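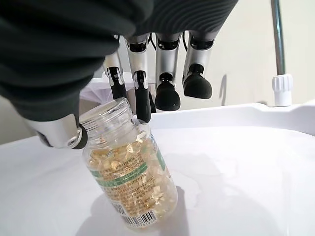 Review: The Podell Five-Finger Hand at the Madora Open Day

Published 2019-01-16

We use cookies to remember your settings and to count visits to this page. By continuing to read, you accept their use.

The Podell hand was shown to visitors at the Madora automation center during its November open day. Our office attended in order to judge whether the product is ready for light bench work in small laboratories and dispensing rooms. The review covers the hand itself, the handling tasks shown, and the terms on which it is offered. It does not cover the arm, which buyers may supply themselves.

Design and build

The hand has a thumb and four fingers. The finger links are silver metal, the joint housings are black, and thin cables run behind the links toward the band from which the fingers hang. Dark gray fabric covers the upper part of the hand. Podell supplies the cover as a removable part, and one spare is included in the purchase price. We consider this sensible. Powder and fibers are common in the rooms where such a hand would be used, and a cover that can be taken off and washed will save service visits.

Rounded black rubber tips are fitted to the fingers that meet smooth surfaces most often. Replacement tips are sold in packs and can be changed with the small driver stored in the case. A member of our party changed one without help after reading the printed card. The card is well written and should be copied by other makers.

The cables are less satisfactory. They are neatly routed, but they remain exposed between the upper parts of the fingers, where a sleeve or the corner of a box could catch them. Podell's staff stated that a guard is planned. No delivery date was given, and we have scored the product as it stands today.

The demonstration

Visitors were admitted in groups, and each session included 4 handling tasks. The one of most interest to our readers involved an open plastic bottle of yellow softgel capsules, set on a glossy white tray. The bottle was clear, carried a printed label with green stripes, and had no cap. An object of this kind is a fair test. It is light, its wall gives under pressure, and any rough contact near the neck may tip it over and scatter the contents.

The hand approached from above. The thumb came to bear on the shoulder of the bottle, and one finger was brought to the rim area on the other side, while the two outer fingers stayed clear. We were pleased to see so few points of contact used. A full wrap of the fingers would have hidden the label and its barcode, and many dispensing rooms need to read the code while the item is being held.

The bottle did lean while it was being handled. In our view this is a limit on the present product. An operator working with liquids would need a holder or a lower grip, and we ask that Podell show such a task at its next public event.

Over the full day, the organizers recorded 80 attempts across all tasks. The results were posted at the exit, with failed attempts listed by cause. We commend this practice. A visitor learns more from a list of failures than from a polished film, and the Rivas grippers shown at the same site were presented without any record at all.

Noise and pace

The hand is quiet enough for a shared room. Conversation at a normal level was possible beside the table. The pace is slow, and a trained person would complete every one of the tasks in less time. Buyers should plan for work that can be left to run, such as moving stock between trays outside opening hours.

Training and support

The purchase price includes one training visit and a year of support by telephone. Software updates are free during the first year. The manual is clear on daily care but thin on fault messages, several of which are listed by number only. A fuller table is needed before the product is placed with staff who have no technical background.

Rating

Our office awards the Podell hand 92 points for build, the highest mark given in this category to date. The overall rating is 4 out of 5. One point was withheld for the exposed cables and the incomplete manual. The product is recommended for dry goods and small containers, subject to a trial on the buyer's own items.

Recent items

Rivas Parallel Gripper: Second Review
Flornura Bench Trays and Inserts Compared
Choosing a Washable Cover for Shared Equipment
Madora Open Day: Notes for Group Visits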